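Wedance Trip Planner: Set-up Guide
Section 4. Building a shared family itinerary

Before you start. You need a Wedance login, the booking refs for anything already paid for, and everyone's name exactly as it is on the passport. Not nicknames. Allow half an hour if the group is small, longer if Grandma has her own flights.

4.1 Start the trip

1. Log in, tap Trips, then New.
2. Give it a name. Keep it short, it prints on every page.
3. Put in first night and last night. Nights, not days. If you land at 5 am on the 12th after an overnight flight your first night is the 12th.
4. Pick a home currency. Can't be changed later without starting over.
5. Save.

Note: the planner uses local time at each stop. Don't convert anything yourself.

4.2 Add travellers

1. Open the trip, tap People, Add.
2. Type surname first. Then given names.
3. Date of birth for anyone under 18. Tour operators price kids by age on the day of travel, so a birthday halfway through can split the fare. The planner flags it in orange.
4. Food and mobility notes go in the box marked Needs. One line each. Longer notes get chopped on the printout.
5. Tick Can edit for the adults who should be able to move things around. Two is plenty.

Caution: anyone with Can edit can also delete a stop. No undo after you log out.

4.3 Add stops

1. Tap Map, then the plus sign.
2. Search the town. For the sample trip we used Clarov for three nights and Estidel for four.
3. Drag stops into order. On a phone, hold for a second first or the whole map slides instead.
4. Between each pair of stops choose Train, Coach, Car or Ferry. Leave on Undecided if you don't know. Undecided legs don't count in the total.
5. Check the distance at the bottom. Clarov to Estidel by the coast road shows as 571 km, which is a long day with little ones. Add a night halfway if it's over your limit.

Note: coast ferries on this leg stop running at the end of September. The planner still offers them. Check with the operator.

4.4 Load bookings

1. Forward the confirmation email to the address shown under Trip, Inbox. Send it from the same email you log in with.
2. Wait. Usually a couple of minutes.
3. Open the booking and check dates, names and room type. Hotels from the Hájek group come through with check-in and check-out swaped now and then. Fix by hand.
4. No email? Tap Add by hand. Date, place, ref, price. Done.

Caution: forwarding a confirmation doesn't change the booking itself. Neither does deleting it here. Cancel with the hotel.

4.5 Set the budget

1. Tap Money, then Set limit. Sample trip: 3000 for the lot.
2. Under Day tours, put a seperate limit if you want one. We put 900.
3. Enter deposits as Paid, balances as Owing, with the due date.
4. Turn on Warn me. You get one message when you hit the limit, none after.

Attachments can't be bigger than 3000 KB each. Scans of tickets are fine. Phone photos often aren't, shrink them.

4.6 Share and print

1. Tap Share, choose View or Edit, send the link.
2. For paper, tap Print, then Day by day. Whole trip prints tiny.
3. Save an offline copy on at least two phones before you leave. Open it once in flight mode to make sure.
4. Changed something? Save the offline copy again. Old ones don't update on thier own.

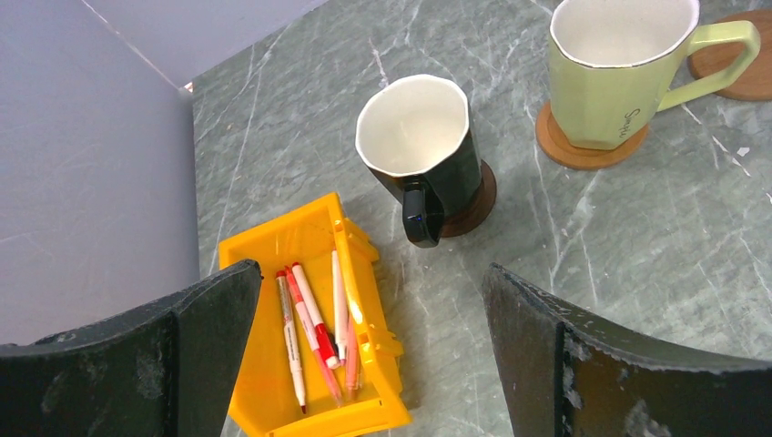 Matúš Havlíček: Step 3 in 4.6 saved us, but please add that the offline copy leaves out anything still marked Undecided. We had two legs like that and they just weren't there when we opened it on the coach. Also, the View link stops working if you rename the trip. Had to resend it to my sister twice.

Both correct. Set every leg before saving offline, and rename first, share second. Will go into the steps next time round.

4.7 If something's off

Total looks too low: a leg is on Undecided, or a balance was left blank.
Stop in the wrong country: same town name. Delete, search again with the country after it.
Traveller can't open the link: check trip name hasn't changed, resend.
Booking not in Inbox: wrong sender address. Forward again.

Next: Section 5, Changing dates after you've booked.

Last updated: 30/06/2019

Related
Section 3. Logins and passwords
Section 5. Changing dates after you've booked
Section 6. Splitting costs between households
Packing lists: how to copy one trip to another

Contact us | © Wedance | Back to top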